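Jaststead FAQ

What is Jaststead?
It's a cozy farming and cooking mod set in the valley town of Villamix. You grow crops, mill grain, bake, and trade with your neighbors. Version 13 adds 328 new recipes, and we love every one of them!

How do I get wheat to sprout?
Plant it on tilled soil with water within four blocks. Rye is tougher and will grow in the hills too – great for a first winter.

Can I slice a loaf?
Yes! Put the loaf on a cutting board and use any knife. Each slice restores less hunger than a full loaf, but slices stack and can be toasted or turned into sandwiches.
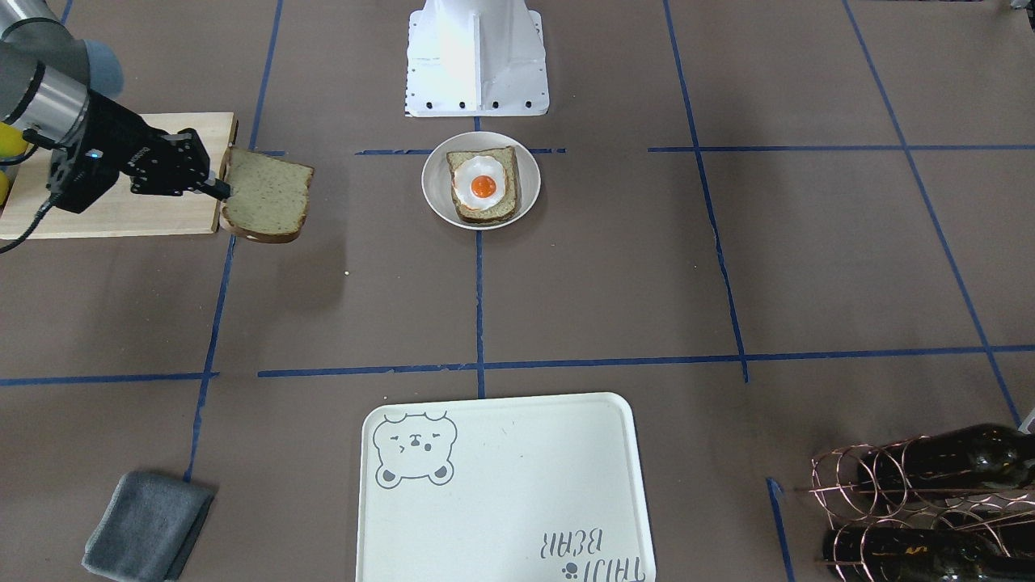 Brown bread and a cutting board

Does bread spoil?
Only in Hard Seasons mode. A pantry crate stops the timer completely.

Where do I find the Jacobs mill?
Follow the river north from Villamix until you reach the stone bridge. Bring 2,000 coins if you want to buy it outright.

Will my old saves work?
Saves from version 12 load fine. Older ones need the Pruvix converter first – make a backup before you run it.

Page maintained by Remedios Miranda. Last updated 2019-04-21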